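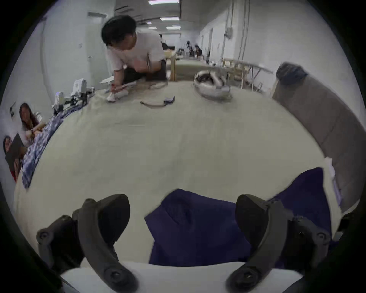
Fig. 4.1. Navy-blue cloth, crumpled, on a white curved surface.

Textile Care and Testing, Unit 4: Colorfastness to Washing
Instructor: Liv Bakke
Revised 2021-02-27

4.1 Terms

Colorfastness is the resistance of a dyed or printed textile to change in its color and to transfer of that color to other materials. The two effects are graded separately. A fabric can lose almost no visible depth of shade and still stain whatever is washed with it, since a small mass of dye is enough to mark a white ground.

Color change: difference between the tested specimen and the untested original.
Staining: color picked up by an adjacent undyed fabric during the test.
Bleeding: movement of dye out of the fiber into a liquid.
Crocking: transfer of color by rubbing. Covered in Unit 5.

4.2 Why dark shades bleed

Deep navy, black and red shades need a high dye concentration. Part of the dye is fixed in the fiber and part remains on the surface after dyeing. The surface portion should be removed in the soaping step. When soaping is cut short, the remainder comes off in the first few home washes.

The dye class also matters. Direct dyes are held on cotton by weak forces and have limited wash fastness unless an aftertreatment is applied. Reactive dyes form a covalent bond with cellulose, and losses come mainly from hydrolyzed dye that never bonded. Vat dyes are insoluble in their final form and have high wash fastness. Indigo is a vat dye but sits near the yarn surface, so it abrades easily. Disperse dyes on polyester are stable at low wash temperatures and may migrate during heat setting.

4.3 Procedure for the lab section

Cut the specimen and weigh it. Sew it along one short edge to the multifiber strip, face side against the strip. Prepare the detergent solution at a liquor ratio of 50:1, by weight. For a 7 g composite this gives 350 g of solution. Bring the solution to the temperature on your group sheet before adding the composite.

Run the cycle, remove the composite, and rinse twice in distilled water. Open out the seam so that the two layers touch only at the stitching. Dry flat in air. Do not iron.

Groups using the Perkent cotton set should take the undyed control from the same box. The Gramport set has its own control, marked on the selvage.

4.4 Grading

Use the gray scale for color change and the gray scale for staining. They are two different cards. Grade 5 is no change, grade 1 is severe change, and half grades are allowed. View under the daylight lamp with the room lights off. Two people grade independently and record both values before comparing.

4.5 Report

One page per group, with the mounted specimen attached. State fiber content, dye class if known, liquor ratio, temperature, and both sets of grades. Send questions on the gray scales to Domingo Cáceres. Makeup labs are arranged with Yamila Riquelme.

Reading for Unit 5: course packet, section 26.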